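# Protokoll der Mieterversammlung, Wohnanlage Solow

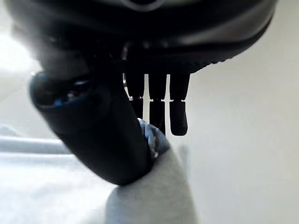
Datum: 2021-07-26
Beginn: 19.05 Uhr, Ende: 20.50 Uhr
Ort: Gemeinschaftsraum, Haus 6
Leitung: Frau Fülöp
Protokoll: Naveed Gilani
Anwesend: 41 stimmberechtigte Mietparteien laut Liste, dazu Herr Omar von der Hausverwaltung Wuratton

## 1. Protokoll der letzten Versammlung

Das Protokoll wird mit einer Änderung genehmigt. Unter Punkt 4 muss es »Kellerabgang Nord« heißen, nicht »Kellerabgang Süd«.

## 2. Fahrradkeller

Herr Omar berichtet, dass der Schließzylinder ausgetauscht ist. Die alten Schlüssel passen nicht mehr. Neue Schlüssel gibt es gegen Unterschrift im Büro der Verwaltung, pro Wohnung einen. Wer einen zweiten braucht, zahlt ihn selbst.

Mehrere Räder stehen seit dem Winter ohne Namensschild im Mittelgang. Sie bekommen einen Zettel mit Frist bis Ende August. Räder, die danach noch unbeschriftet dort stehen, kommen in den Abstellraum hinter der Waschküche. Eine Entsorgung wird heute nicht beschlossen.

Frau Fülöp bittet darum, Kinderanhänger zusammenzuklappen. Aus Haus 2 kommt der Einwand, dass nicht alle Modelle klappbar sind. Für diese wird die Nische links vom Eingang freigehalten.

## 3. Nebenkostenabrechnung

Die Abrechnung wurde verschickt. Rückfragen betreffen vor allem den Posten Gartenpflege. In ihm steckt der Rückschnitt der Hainbuchen mit 378 Euro, der auf alle Häuser umgelegt wurde. Die Mieter von Haus 5 halten das für falsch, die Hecke grenzt nur an Haus 3 und 4. Herr Omar nimmt das mit und antwortet schriftlich. Bis dahin kann der Anteil unter Vorbehalt gezahlt werden.

Die Belege können nach Anmeldung eingesehen werden. Kopien sind möglich, die Kosten dafür klärt die Verwaltung noch.

## 4. Innenhof

Für den Hof steht ein Betrag von 3.000 Euro zur Verfügung. Es liegen zwei Vorschläge vor:

- Variante A: neue Bänke und ein fester Tisch unter der Linde
- Variante B: Sandkasten erneuern, Rest für Hochbeete

Zu Variante A wird gefragt, ob abends Lärm zu erwarten ist. Die Wohnungen im Erdgeschoss von Haus 1 liegen direkt daneben. Vorgeschlagen wird, den Tisch weiter zur Mauer zu rücken. Zu Variante B fehlt ein Angebot für den Sandkasten. Ohne dieses Angebot soll nicht abgestimmt werden.

**Beschluss:** Die Entscheidung wird vertagt. Naveed Gilani holt bis zur nächsten Sitzung ein Angebot ein. Bei drei Enthaltungen angenommen, keine Gegenstimmen.

## 5. Waschküche

Der Aushang für die Waschzeiten wird wieder wochenweise geführt. Eintragungen für andere Parteien sind nur mit deren Zustimmung erlaubt. Maschine 2 pumpt schlecht ab, der Kundendienst ist bestellt. Das Flusensieb bitte nach jedem Waschgang reinigen.

## 6. Verschiedenes

- Das Licht im Treppenhaus von Haus 4 geht zu früh aus. Herr Omar lässt die Schaltzeit verlängern.
- Der Durchgang zur Straße bleibt während der Pflasterarbeiten gesperrt. Ein Termin für das Ende liegt nicht vor.
- Im Altpapier liegen wiederholt Pizzakartons mit Resten. Ein neuer Aushang wird angebracht.
- Haus 3 fragt nach einem zweiten Briefkasten für die Verwaltungspost. Wird geprüft.

Die nächste Versammlung findet Ende August statt. Die Einladung kommt per Aushang.

Für das Protokoll: N. Gilani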